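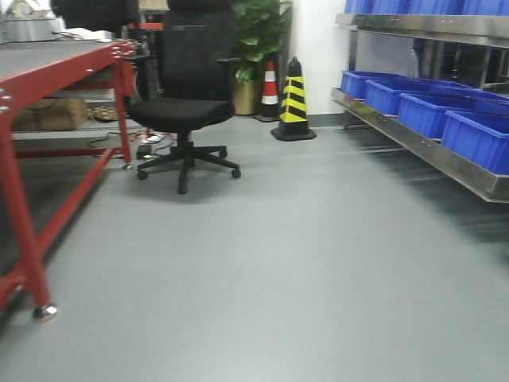 The arm is usually the easy line in the budget. At Flanmont, a contract assembler with 26 employees, Veerle Brouwer priced hers in an afternoon. Everything bolted to it or plugged into it took until April.

Her first sheet left out the bench. A light table will flex when an arm stops hard, and the error shows up at the part. She settled on a welded frame from Brovik with leveling feet, at $2,449 delivered. Bins for the parts rack added $263.

Floor space came next. Brouwer marked the aisle with tape and had two people pass each other with loaded bins before she fixed the bench position. Power and network drops were quoted separately – the electrician wanted the final layout first.

Gadisa Ambaye, who reviews capital requests at the company, now asks for three columns: equipment, site work and labor for changeover. The last is most often blank. He sends those back.

Spare cables and a second power supply go under equipment. Training goes under labor, including the hours operators spend away from their regular stations.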